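Wiping up around mugs and drying mats
=====================================

Most spills on a kitchen table are small: a splash from the kettle, drips off a rinsed mug, a ring where something stood too long. They are easy to deal with if you get to them the same hour. Left overnight in a hard-water area, they dry to chalky spots that take three times the rubbing.

**Use a dark mat.** Water shows up on black or dark gray much better than on white. On a white tabletop you find the puddle with your sleeve.

**Lift, then wipe.** Pick the mug up by the handle, dry the base and set it down somewhere dry. Wiping around a mug leaves a wet ring under it, and the ring is the part that marks.

**Blot first.** Drops on a glossy surface roll ahead of a dragged cloth and end up over the edge. Lay the cloth flat on them, press, lift, and turn to a dry side. Then wipe in one direction, toward yourself.

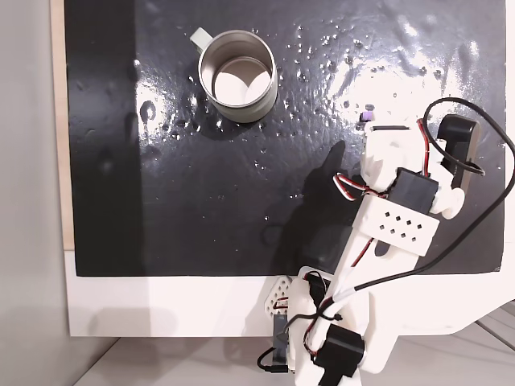
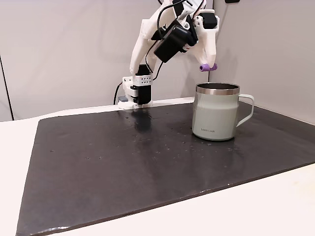

*Water drops on the mat, with the mug still standing on it.*

**Which cloth.** A flat-weave microfiber is best on anything shiny. Terry towels hold more water but leave lint on black. Paper towel works, though you will use a lot of it. I bought a pack of 13 Morkon cloths two years ago and have thrown out one.

**Wash cloths without softener.** Softener coats the fibers and they push the water around instead of taking it up. Warm wash, hang to dry.

**If spots have already dried.** Mix 200 ml of warm water with a tablespoon of white vinegar. Dampen the cloth, hold it on the spot for a minute, wipe, then go over it with plain water. Try a corner first. Keep vinegar off marble and other natural stone.

**Steel mugs.** Dry the inside as well as the outside, and push a corner of the cloth along the rim. If the mug has a lid, store it with the lid off.

**Under the mat.** Water creeps in at the edges. Lift the whole mat on Sunday, wipe the table, and stand the mat on its side until both faces are dry.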